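# Death notices and obituaries: questions families ask us

The Clorkiven Weekly prints obituaries for families in Clorkiven, Norik and the villages along the lake road. We know that you are probably reading this page in a difficult week, so we try to keep the answers short.

## What is the difference between a death notice and an obituary?

A death notice is a short text of up to 70 words. It gives the name, the age, the town and the time of the service. It is free of charge for residents of our area. An obituary is longer and tells about the life of the person: the family, the work, the church or the clubs. For an obituary we ask a fee, and you will know the amount before we print anything.

## Who may send the text?

The closest family or the funeral home. If you are a friend or a neighbor, please ask the family first and include a phone number of one relative. We always call the funeral home to confirm the death. We do this for every notice, also when we knew the person well.

## When is the deadline?

The text must reach us by 3 in the afternoon, two days before the paper comes out. In August the office closes earlier, at 12, so please call in the morning. On our website we can publish a notice on the same day, and it stays there without time limit.

## What should I write?

Most families begin with the full name, the age and the place of death. After this come the parents, the place of birth, the schools and the working years. Then you name the relatives who are living and those who died before. Please check the spelling of every name with a second person - grandchildren are forgotten more often than you would think, and it hurts.

You do not need to give the cause of death. You also do not need to write in a formal way. If your father was known by a nickname, put it in quotation marks after his first name.
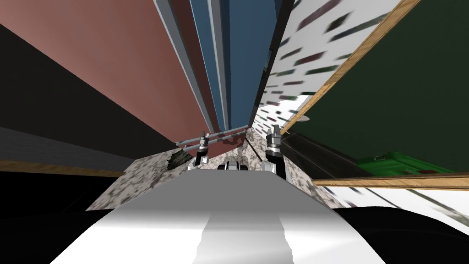 ## Can I include a portrait?

Yes, one portrait is included in the fee. An old picture is fine, also one in black and white. If you have only a paper print, bring it to the front desk and we will scan it while you wait. Please do not cut it.

## Can you write the obituary for me?

We can help. Bring your notes, or an older family announcement, and one of our editors will sit with you. It takes nearly an hour. You will read the text before it goes to print, and you may change what you want.

## Where can people send donations?

You can name up to two organizations. Many families here choose the Kaplan Hospice Fund or the Flarkness Public Library. Give us the complete mailing address, as readers of the printed paper often send a check.

## There is a mistake in the printed notice. What now?

Please call us as soon as you see it. We correct the website the same day and print the notice again in the next paper. If the mistake was ours, you pay nothing for the second printing.

## Can I get extra copies?

We keep 8 copies of each issue at the front desk for families. If you need more, tell us when you send the text.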